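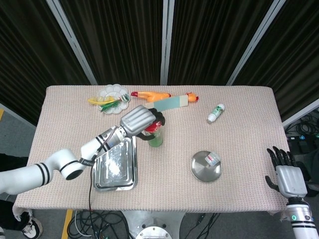 About Fledis

Fledis is a test shop for robot hands, grippers, arms, cameras and the controllers that run them. Companies send us hardware they are thinking about buying, or hardware they are thinking about selling, and we run it through the same set of jobs everyone else's goes through. Then we write down how it did. We don't build robots and we don't take a commission on anything we recommend.

We started with one arm and a borrowed bench at Tineck, a packaging machine builder that wanted to know which of two grippers would hold up on its line. The makers' data sheets gave payload, stroke and closing force. Neither said how the gripper behaved on a bag that was half full. We spent a month finding out, and the report was passed around enough that other firms began to call. We moved into our own space in the Zamudio building the following May and have been there ever since.

What we test

Most of our work falls into one of these groups:

Multi-finger hands
Two-finger and three-finger grippers
Suction and soft grippers
Single arms and two-arm setups
Head, wrist and overhead cameras
Controllers, teaching devices and the software that ships with them

Multi-finger hands take up the largest share of our time now. A few years ago nearly every request was for a parallel gripper and a part that never changed shape. Customers today ask about kitchens, stock rooms and hospital supply carts, where the next object is rarely the same as the last one.

How a trial runs

A standard trial lasts 10 working days. The first 2 go to mounting, wiring and calibration, and we log that time because setup is a cost the buyer will pay too. If a hand needs a special adapter plate or a cable that won't reach past the elbow, it goes in the report.

After that the hardware goes on the table. We use a mixed set of everyday items and toys on a cloth-covered table: a drinking glass, a steel tray, a plate with compartments, toy vegetables, a toy chicken, a small bottle lying on its side. Shiny metal and clear plastic are in the set on purpose. They give depth cameras trouble, and a customer should know how much trouble before signing an order. Cloth matters as well. It drags and bunches under a fingertip in a way a bare bench top does not.

Each task in the core set is attempted 60 times. The object is put back in a slightly different spot after every attempt, following a printed layout, so that the hand can't get by on repeating one good motion. We score an attempt as a pass, a pass with a correction, or a fail. A dropped glass is a fail. A glass that slips in the fingers and is caught is a pass with a correction, and we list those separately, as they usually tell the buyer more than the total does.

On two-arm setups we run the single-arm tasks first, with the other hand parked at the side of the table. Tasks that need both hands come later in the schedule. Doing it in this order makes it easier to tell a weak hand from a weak handoff.

Comparing like with like

Two grippers can only be compared fairly if the rest of the setup stays put. When we swap a hand, the arm, the camera position, the lighting and the controller settings stay as they were. Dark curtains behind the table keep the background plain for the cameras. If a maker insists on its own controller, we accept that, but the result is marked as a system result and kept out of the hand-only table.

We also report things that don't fit in a score. Fingertip wear. Noise. Whether cables snag when the wrist turns. How long the hand takes to come back after an emergency stop. How easy it is to get a person on the phone when the firmware won't load.

The Mesum set

Our current core tasks are called the Mesum set. There are 6 of them, and they replaced an older list that had grown too long to finish on schedule. They cover picking up a filled glass, moving a small bottle from lying to standing, clearing a plate, lifting a thin flat tool off the table, placing a lid, and passing an object from one hand to the other. The task sheets, layouts and scoring rules are free to anyone who asks. Several of our customers run the set in their own shops between visits, and we would like more to do so.

The set changes once a year. When a task changes, old scores for that task are retired — we don't convert them.

Who we work with

Our customers are mostly small and mid-sized manufacturers, system integrators, and school labs choosing their first arm. Gripper and hand makers come to us too, usually before a release. They pay the same rate and get the same report. They may ask us to keep it private, but they may not quote parts of it. It goes out whole or it stays in the drawer.

Visiting

Customers are welcome to watch their trial, and many send an engineer for the first day on the table. Please wear closed shoes and stay behind the yellow floor lines while an arm is powered. The shop is closed on Sunday. To book a trial or ask for the task sheets, use the contact form and tell us the make of your arm, the mounting pattern at the wrist, and what you need the hand to pick up.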